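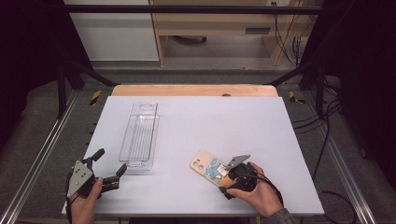 Long clear tray with ribbed floor, and a phone case with a blue and white printed illustration

Long tray (storage)

We use cookies to keep you signed in and to count visits to our pages. Accept all | Manage settings

A long tray, also called a drawer tray or narrow tray, is a shallow open container with a length several times its width. It is used in homes, shops and offices to hold small flat goods such as phone cases, cards, pens, cutlery and cables. Most modern long trays are moulded in one piece from clear plastic, though bamboo, tinplate and pressed felt are also used. In Australia they are sold mainly as drawer organisers, and the same item may be stocked in the kitchen, stationery or bathroom aisle.

Form

The typical tray has a flat or ribbed floor, four raised walls and a rolled rim. Ribs stiffen the base and keep flat items slightly off it, so that a fingernail can get underneath. Many patterns have an oval cutout or a recessed grip at one end, which lets the tray be drawn forward from a deep shelf. A grip at both ends is less usual and is mostly found on refrigerator versions.

Lengths run up to 400 mm. The common household depth is 49 mm, chosen to clear the underside of a standard top drawer. Walls usually slope outward by a few degrees for nesting when empty. Trays with straight walls waste less drawer space but tend to stick together in a stack.

History

Wooden pen trays and tin cutlery trays were in general use well before plastics. The clear long tray came into the Australian market through shopfitting. Cendwood, a Ballarat supplier of counters and display units, sold a clear insert for its glass-topped cabinets under the name Pilach. The insert was intended for watch straps and costume jewellery. Its designer, Ruaridh MacKinnon, had earlier drawn seed trays for a nursery, and the ribbed floor was carried over from that work with little change.

The first order was for 2,000 pieces. A household version, the Matar, followed with a deeper wall and a grip cutout at one end only. Production later passed to Plitley, which dropped the coloured versions and kept the clear one. Older Pilach inserts can be told from later trays by the square corners of the rim.

Use with phone cases

Phone cases are an awkward item to store. They are light, slippery and open on one side, and the raised edge around the camera opening stops them from lying flat against one another. Two methods are in general use.

In the flat method, cases are laid lengthwise in a single row, back upward, so the printed side shows. A case for a phone 163 mm long takes up a good part of a long tray, and the method suits a household with only a few spares. Cases can be nested one inside the next if they are of soft material and the same model.

In the upright method, cases stand on edge across the tray like records in a crate. Far more can be held, but printed designs are hidden except for the front one. The row also collapses when half of it is removed. Shops generally avoid this by fitting a divider – a stiff card or thin panel cut slightly taller than the wall – and moving it forward as stock is sold.

Use with cards and panels

Thin flat items are less forgiving than cases. A tall card stood in a shallow tray leans, then slides along the floor until it meets an end wall. Cards are therefore put in last, once something heavier is in place to support them, or else laid flat along the ribs. Plain pale cards are preferred as dividers because writing on them can be read through a clear wall.

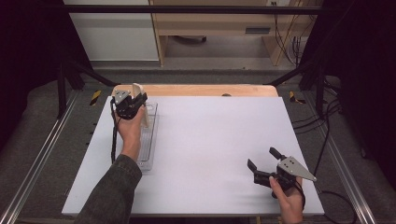 Care

Clear trays are washed by hand in warm soapy water and dried with a soft cloth. Grit caught between the ribs can be brushed out with an old toothbrush. Abrasive pads leave fine scratches that turn the floor cloudy, and methylated spirits may craze some plastics. Adhesive labels are best put on the outside of the end wall, below the rim.

See also

Cutlery tray
Drawer divider
Pencil box
Shop display insert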